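Foam letters keep dropping off a black cloth backdrop. What holds them?

Posted in: Home and Workshop > Adhesives and Fixings
Viewed 3,729 times

I have a black cloth hung behind a small wooden table, and I need to keep foam letters on it. The letters are the cut-out craft type with a contrasting outline in a second color. The largest are a bit bigger than my hand. The cloth hangs from a rail on spring clips and is not stretched, so it has folds in it from top to bottom.

What I have tried so far:

Double-sided foam tape, small squares at the corners. Held for an evening. By the next morning most of the letters were on the table. The tape stayed on the foam and let go of the cloth.

Glue dots from a craft store. Same result, and they left shiny spots on the cloth that I had to pick off.

Straight pins pushed through from the front. These hold, but the heads are visible and the foam tears if a letter has to be moved more than twice.

Spray adhesive on the back of one letter. It held well and took a patch of fuzz with it when I pulled it off. The cloth now has a bald spot with the outline of an S.

Requirements: the letters have to come off and be rearranged every few weeks, the cloth cannot be permanently marked any further, and nothing should show from the front. I can iron or steam the cloth if that matters. I do not know the fiber content. The bolt end was labeled Graltmont and the store had no other information. It has a slight nap and collects lint.

Second part, if anyone knows: a letter that falls usually lands on whatever is on the table, and I would like to stop small items sliding when that happens.

rail_and_clip

Posted by dunmorrow

The failure mode you describe is normal. Pressure-sensitive tape needs contact area. A napped cloth offers only fiber ends to the adhesive, so the real bonded area is a fraction of the tape area. The load on the tape is also a peel load, because a thick foam letter has its weight forward of the cloth. Peel is the weakest direction for tape. Adding more tape delays the failure and does not change it.

Use hook tape, the stiff half of a hook-and-loop pair, on the back of the letters only. Whether it works depends on the nap. Test it before you buy a full roll: press a one-inch piece of hook against the cloth, pull it straight down, then pull it straight out. If it resists downward and releases outward with a light ripping sound, the cloth is suitable. If it slides down freely, the cloth is too smooth and you need the second method below.

Procedure for hook tape:

Wipe the back of each letter with rubbing alcohol and let it dry. Craft foam often has a release agent on it from molding, and adhesive-backed hook will come off it in a week otherwise.

Cut the strips as wide as the stroke of the letter allows, minus a small margin on each side. Place one strip horizontally at the top of the letter. The top edge takes nearly all of the peel load. Strips at the bottom only stop the letter from swinging.

Press each strip down hard and leave the letters face up on a flat surface under a book overnight before hanging them. The adhesive gains strength over that time.

When you remove a letter, start at the bottom edge and roll upward. Pulling from the top lifts the nap.
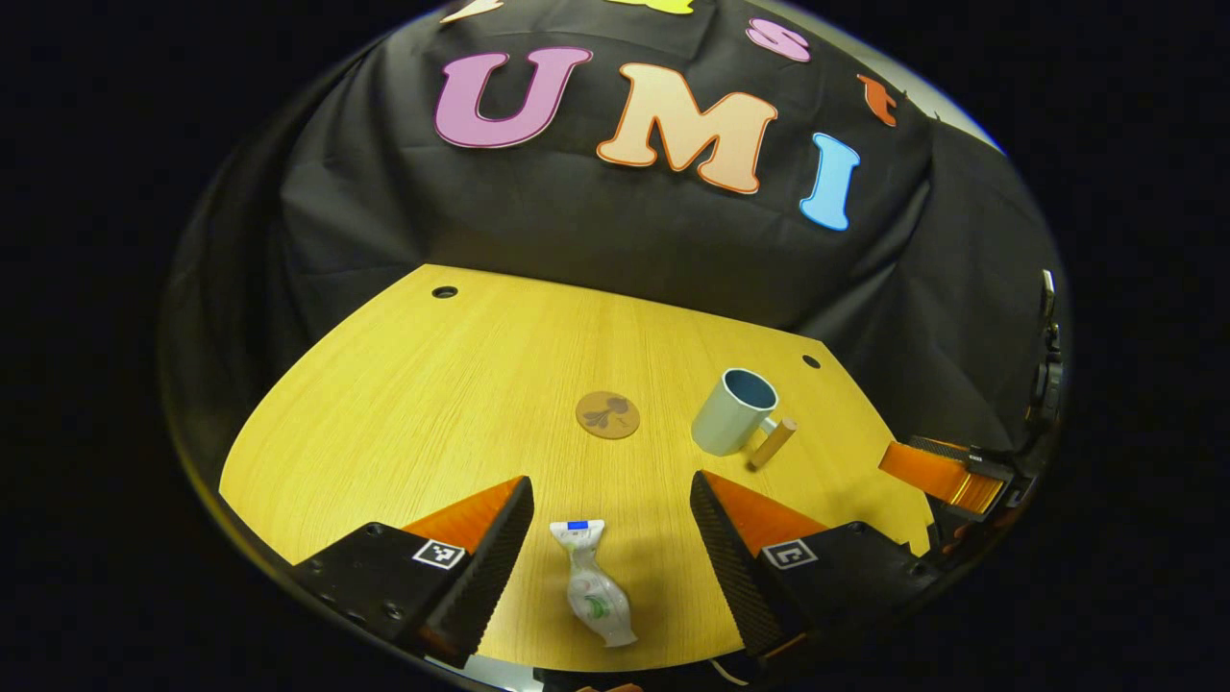 Folds are the other half of the problem, and most people leave them alone because the cloth looks fine from a distance. A rigid letter laid across a fold touches the cloth on two ridges and nothing in between, so even a good fastener has very little to work with. It will also settle at an angle, usually within a day, as the blue I on the right of a backdrop like this has done. Wide letters such as M and U bridge more folds than an I does, but a narrow letter has less width to resist rotation, so it tilts first. Steam the cloth on the rail, then clip a dowel or a length of batten along the bottom hem. The weight of the batten pulls most of the folds out. You do not need it drum tight, only flat behind each letter. If the cloth also wraps down the sides, leave those parts loose, or the tension will run diagonally and produce new folds in the middle.

Second method, for cloth with no usable nap: magnets. Glue a thin disc magnet to the back of the letter with contact cement rated for foam (solvent types will dissolve some foams, so test on an offcut), and put a matching magnet behind the cloth. Two per letter is the minimum, spaced as far apart horizontally as the shape permits. One magnet acts as a pivot. I used 16 mm discs from Gatti on letters of similar size. They are stronger than necessary, and 9 mm would probably do for the small lowercase ones. Mark the polarity on every disc before gluing. You will get one wrong if you skip this.

Magnets leave no residue and the letters can be moved in seconds. The disadvantage is that you need access behind the cloth. If it hangs against a wall, leave a hand's width of clearance.

For the table: a coaster under a mug does more than people expect. Cork has a high friction coefficient against both finished wood and unglazed ceramic feet, so put anything that slides on cork. Thin cork sheet can be cut to any shape with a utility knife. Short round pieces such as pegs and dowel ends should not be left leaning against a mug, where a falling letter will knock them loose and they will roll. Stand them on end if the end is flat, or lay them in a shallow groove or tray.

Posted by Fludcombe Fabric Bin

We sell remnants, so some of this is from the cutting table.

Find out what the cloth is first. Pull a few threads from the hem and burn them over a sink with tweezers. Cotton burns quickly and leaves soft gray ash. Polyester shrinks away from the flame and leaves a hard bead. Do it with the window open.

Brushed polyester takes hook tape well. Cotton velveteen takes it but sheds, and after perhaps 6 moves in the same place the nap there will look dull. Plain cotton muslin dyed black will not take it at all.

On the bald patch: it will not grow back. Turn the cloth end for end so the patch is at the bottom below the table edge, if the nap direction allows. Brush it with your hand first. Nap that runs up looks darker than nap that runs down, so if you turn only one of two panels they will not match.

For steaming, hold the steamer a few inches off the surface and work from the back. Direct contact with an iron will flatten the nap in the shape of the iron.

Lint: a damp rubber glove wiped in one direction is better than a sticky roller, which leaves a trace of adhesive that then collects more lint.

Posted by tackhammer_oh

just use bent pins. push a pin through the cloth from the back, bend the point up about forty-five degrees with pliers and hang the letter on it. doesn't show and you don't need to buy anything. don't use them where kids can reach. Distden makes ones that are already bent, hardware store has them near the picture hooks

Posted by rail_and_clip

Update. The hook test on my cloth resisted downward and released outward, so I went with the hook strips and a batten in the bottom hem. The burn test gave a hard bead, so polyester.

Steaming from the back took out most of the folds. The ones near the clips are still there. I moved the clips closer together and that reduced them.

The letters have been up since January with two rearrangements. One small lowercase letter came down, and on that one I had skipped the alcohol wipe. I have redone it. I turned the cloth, and the bald patch is now behind the table legs.

Bent pins: I tried one. It holds the letter but the foam wears around the point, and the letter rotates unless there are two.

Cut a piece of cork for the mug and another for the pencil pot. No sliding so far. Still need a tray for the pegs.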